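Learning How to Learn
Week 4 handout: Forgetting, spacing and the trouble with rereading
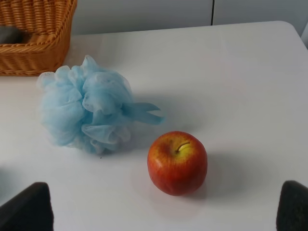

Before you start

Bring your notebook from Week 3 and the list of terms you wrote from memory at the end of that session. Don't tidy the list up! The gaps in it are what we're going to work with, and a list with big holes is more useful to you this week than a perfect one. If you missed Week 3, Derek Fothergill has spare copies of the reading and will catch you up in the first few minutes.

1. Why rereading feels so good

Most of us study by going back over the page. We read the chapter, we read it again with a highlighter, and by the third time through the sentences feel like old friends. That feeling is real, but it's a feeling about the page. You recognize the words when they're in front of you. Whether you could produce the idea on a bus, with the book at home, is another question and it needs another kind of test.

The usual name for this is the fluency illusion. Things that are easy to read seem well learned. I fell for it for years (I have a shelf of beautifully highlighted textbooks and could tell you very little about some of them), and I still catch myself doing it when I'm tired.

Try it now. Think of a song you've heard hundreds of times and write out the second verse. Most people get the tune straight away, then two or three lines, then mush. You'd have known every word if someone had played it to you.

2. Forgetting, and what it's good for

Hermann Ebbinghaus spent a good part of the 1880s learning lists of nonsense syllables and checking how quickly they leaked away. He was his own only subject, which must have taken remarkable patience. His curve drops steeply at first and then flattens out. A lot goes early, and what survives that first stretch tends to hang on longer.

Now the part I love. He also measured how much effort it took to relearn a list he seemed to have lost, and it took less than learning it the first time. Something had stayed behind even when he couldn't recite a single syllable. Keep this in mind when you open last month's notes and feel you've never seen them before in your life. You have, and the second climb is shorter.

A little forgetting between sessions also makes the next session work harder for you. If you review something while it's still sitting at the front of your mind, there's hardly any effort in it and hardly any gain. Wait until it's slightly out of reach and the act of pulling it back does the strengthening.

3. Retrieval practice

Retrieval practice means trying to bring something to mind before you look at it. It covers flash cards, blank-page summaries, explaining a topic to your sister, doing last year's problems with the solutions in another room. The common thread is that the attempt comes first.

Some points students ask me about every term:

Wrong answers are fine as long as you check them. A confident mistake that gets corrected is often remembered very well, perhaps from the surprise.

Give it a proper try before you peek. Ten seconds of staring at a card is still an attempt. Flipping it over straight away is rereading with extra steps.

Say it or write it. "I sort of know that one" in your head lets you off far too easily.

Mix the order. If card six always follows card five, you may be learning the sequence and using card five as your cue.

4. Spacing

Suppose you have three hours for a topic. One long evening or three one-hour sittings spread over two weeks? For remembering it past the end of the course, go for the spread almost every time. The long evening can do the job for a test the next morning, and I won't pretend otherwise, but most of it drains away fast.

There's no magic gap. A rule of thumb that suits this course is next day, then a few days later, then a week or two after that. If a topic comes back easily, stretch the gap. If it's a blank, shorten it.

Urszula Walczak, who teaches the evening group, uses a shoebox with dividers for this, and her students make their own. Others like an app, and a few of last term's group used one called Lirel. Cardboard works just as well. Pick the one you'll open.

5. Worked example: Yan's vocabulary box

Yan took this course last February and kindly let me use these numbers. The goal was 600 words of Portuguese before a family trip. The first plan was to read through the whole list every night, and it lasted a week and a half before it became unbearable.

The second plan went like this. Start with 200 words, the ones most likely to come up in a kitchen or a shop. Put each on a card. Test the day's cards in both directions, move the known ones back a divider, bring the missed ones to the front. Add new cards only when the front section is thin.

At the first full check, Yan could produce 97 of those 200 without help and was thoroughly fed up about it. We looked at the rest together. Another 49 came back after a single glance and stayed back at the following check. Those were Ebbinghaus's leftovers in action! They'd felt like failures, and they were already most of the way there.

Question for your group: what would Yan have concluded from rereading the list that same night and ticking off every word that looked familiar?

6. In-class activity

Work in pairs. You'll need one page of text each from the Plotamley reader, any chapter you haven't studied.

Read your page once at normal speed.
Close the reader and talk with your partner about something unrelated for five minutes.
On a blank sheet, write down everything you remember from the page. Fragments count.
Open the reader and mark in a second colour what you missed or got wrong.
Swap sheets and ask your partner two questions on the parts in the second colour.

Keep both sheets. We'll do step three again at the start of Week 5, cold, so please don't practise it in between.

7. For next week

Choose one topic from another course or from work and plan three short retrieval sessions for it. Write down when they'll happen and what you'll be doing just beforehand, for instance after breakfast or once the dishes are done. Then do the first one.

Reading: the Drenent booklet, sections 2 and 3. Read each section once, close it, and write four sentences from memory before moving on. Bring those sentences with you, crossings-out and all.

Handout revised Jan 3, 2026. Older copies have the activity steps in a different order, so use this one.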